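A minha rua perdeu a mercearia em março e ganhou um sítio onde se levantam encomendas. Não tenho nada contra as encomendas, também as recebo. Mas passei a fazer as compras de outra maneira e isso levou-me a pensar no preço da fruta, assunto sobre o qual tinha opiniões e poucos dados.

## O preço à unidade devia acabar

A minha tese é simples: a fruta devia ser vendida sempre ao peso, com o preço por quilo em letra grande, e a venda à unidade devia ser a exceção. Hoje vou a três lojas diferentes e encontro três sistemas. Numa, os limões custam por peça. Noutra, vêm em rede fechada, com o preço da rede em destaque e o preço por quilo num corpo de letra que obriga a pessoa a dobrar-se. Na terceira há uma balança, mas a balança está do outro lado do corredor.

O Clornby, que é o supermercado onde acabo por ir mais vezes, vende as mangas à peça durante parte do ano e ao quilo durante o resto. Perguntei porquê. A funcionária respondeu que a etiqueta vinha assim do armazém. Acredito nela. A decisão é tomada longe da prateleira, por alguém que não tem de explicar ao cliente por que motivo uma manga pequena custa o mesmo que uma grande.

A Lenuța Cârstea, minha vizinha de cima, discorda de mim. Vive sozinha e diz que o preço à unidade lhe dá jeito, porque sabe quanto vai gastar antes de chegar à caixa. Entendo o argumento. Quem conta o dinheiro da semana quer um número certo. Só que esse número certo sai caro a quem pega na peça mais pequena, e quem vive sozinho pega muitas vezes na peça mais pequena.

Durante um ano guardei os talões. Ao todo gastei 1 576 euros em fruta e legumes para duas pessoas, dos quais 300 em coisas compradas à unidade ou em embalagem fechada. Não sei quanto teria poupado com outro sistema. Não sei porque os talões não mo permitem calcular: numa compra à unidade o peso não aparece em lado nenhum. É esse o meu problema. O comprador fica sem meio de comparar, nem naquele dia nem depois.

## As redes e as caixas

A embalagem fechada é um caso à parte. Compra-se um quilo de laranjas para usar duas, e as que estão no meio da rede ninguém as viu. O Dalibor Baláž, que teve banca no mercado antes de se reformar, dizia-me que na banca dele o cliente escolhia e ele pesava, e que as peças feias iam para um caixote ao lado, mais baratas. Havia sempre quem as levasse para doce. Esse caixote desapareceu das lojas. A fruta irregular continua a nascer nas árvores, só que chega menos vezes até nós, ou chega escondida dentro da rede, ao preço da outra. 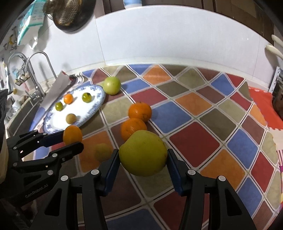 Costuma responder-se que pesar demora e cria filas. Demora um pouco. Nas lojas onde a balança está na caixa, a diferença é de segundos, e quem já esperou atrás de um cliente a discutir um cupão sabe que as filas têm outras origens. Também se diz que o consumidor prefere a rapidez. Talvez prefira, mas nunca lhe foi dada a escolha com os dois preços lado a lado.

Há quem defenda o contrário com bons motivos. A Fathima Paul, que faz as compras para uma cantina, trabalha por caixas e não quer ouvir falar de outra coisa. Precisa de saber quantas peças dá a cada pessoa ao almoço. Para ela, a contagem faz sentido. Uma cantina, porém, recebe a guia com o peso total e sabe quanto pagou por quilo. O cliente de rua não recebe guia nenhuma.

O que proponho é pouco. Preço por quilo obrigatório e do mesmo tamanho que o outro, em toda a fruta fresca, incluindo a que se vende à peça. Uma balança à vista em cada secção, a funcionar. Peso impresso no talão. As lojas que quiserem continuar a vender mangas à unidade que o façam, desde que eu possa pôr a manga na balança e fazer a conta.

Escrevi isto mesmo ao Clornby e recebi uma resposta automática com um código de desconto para detergente. Usei o código. Continuo à espera da balança no corredor da fruta e, entretanto, levo de casa uma pequena, de cozinha, que cabe no saco.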